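**Kasteleo Racing confirms two-car programme for the Zurari Junior Touring Series**

14/08/2023 – For immediate release

Kasteleo Racing will enter two cars in the Zurari Junior Touring Series next season, after reaching an agreement with the engine builder Melnychuk and with its long-time partner Skullow. The team returns to the series after one year of absence, which it used to rebuild its workshop and to run a private test programme with an older car.

The series is for drivers between 16 and 22 years old, and it is made of seven race weekends. Each weekend has one practice session, one qualifying session and two races. In the second race the first eight places of the grid are reversed. Kasteleo took part in its first four seasons and won three races in that time, all of them on wet tracks.

The first of the two seats is already promised to a driver from the team's own karting school. The name will be announced when the licence has been issued by the national federation. The second seat is open, and the team will choose the driver after a shoot-out test in February.

"We did not want to come back only to fill the grid," said the team management. "A year outside is long for a small team, and we have missed the racing very much. With the engine contract signed we can make a plan for the whole season and not from one race to the next one."

## A new engine partner

Melnychuk will prepare and maintain all engines for both cars. The company has worked mainly in rallycross until now, and this will be its first full season in circuit racing. Under the rules of the series, each car may use two engines in a season, and both are sealed before the first round. A third engine is allowed only with a penalty of ten places on the grid.

The first engine was installed in the test car at the beginning of the summer. Since that time the team has covered 2,335 kilometres with it, on three different circuits and in mostly warm weather. One test day was lost because of a problem with the fuel pump. The pump has been changed for a different model, and the problem has not appeared again.

The drivers in the test reported that the engine pulls better from low speed than the one used before, but that it asks for an earlier change of gear. The gear ratios are fixed by the rules, so the team will have to find the answer in the driving and in the differential. This work will continue in the autumn.

## What changes inside the team

Kasteleo will have 25 people at the circuit on race weekends, against 18 in its last season. The greater part of the new places is for mechanics, and there will also be a second data engineer, so that each car has its own. In the past one engineer was looking after both cars, and between the two races on Sunday-style double programmes there was very little time to prepare a good set-up change.

The workshop has been extended and now has two full bays, a separate room for gearboxes and a small meeting area where the engineers and drivers go through the data.

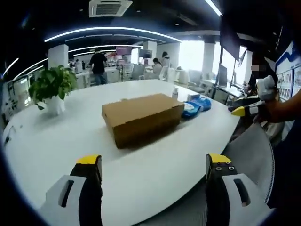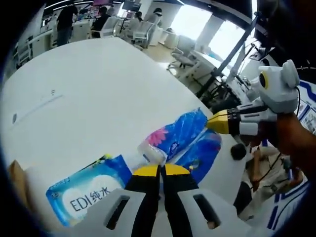

## The February shoot-out

The test for the second seat will take two days. Six drivers will be invited, and all of them will drive the same car with the same engine. Each driver gets 70 laps in total, divided over four runs:

- a first run on used tyres, to learn the car and the track
- a run on new tyres, with the lap time as the main point
- a long run with full fuel, on the tyres of the previous run
- a last run after a change of set-up, which the driver has to choose together with the engineer

The order of the drivers will be decided by a draw on the evening before the first day, and it will be turned around on the second day. If rain makes the conditions too different, the team may use a reserve day.

Lap time will count for less than half of the final decision. The team will look also at the tyre wear in the long run, at the quality of the comments to the engineer, and at a short written report that each driver must send within two days after the test. Drivers who have raced in the series for more than one full season can not take part.

By the closing of the first registration period, 153 drivers had sent an application. A second period will open in the autumn and stay open for three weeks. Applicants need a valid circuit racing licence, a medical certificate and the results of their last two seasons, in karting or in cars. A video is not necessary.

The costs of the test – track, tyres, fuel and insurance – are paid by Kasteleo and Skullow. Drivers have to pay only their own travel and hotel.

## Skullow stays on both cars

Skullow, a producer of racing gloves and shoes, has supported the team from its first season and has extended the contract for two more years. Its name will be on the doors and on the rear wing of both cars, and the drivers will wear its equipment. The colours of the cars will stay dark green with an orange roof, as the supporters know them. The final design will be shown before the first official test.

"Skullow stayed with us also in the year when we had no car on the grid," the team management said. "For this we are very thankful. It gave us the calm to do the work in the right order."

The company will also pay the registration fee for one driver of the Kasteleo karting school in each of the next two seasons. The choice of this driver will be made by the school.

## Aims for the season

The team expects that the first two rounds will be difficult, as most of the other teams know the present tyre already for a full season. The aim is to score points with both cars before the summer break and to fight for the podium in the last three rounds. In the team standings a place among the first five would be seen as a good result.

The calendar of the Zurari Junior Touring Series has not been published yet. Kasteleo will announce its own test dates as soon as the rounds are known, and at least one of the private tests will be open to visitors without a ticket.

**Information for the media**

Accreditation for the shoot-out is free and can be asked for from the Kasteleo press office until two weeks before the test. Interviews with the drivers are possible on the second day only, after the last run. Photographs of the test car may be used without payment if "Kasteleo Racing" is given as the source.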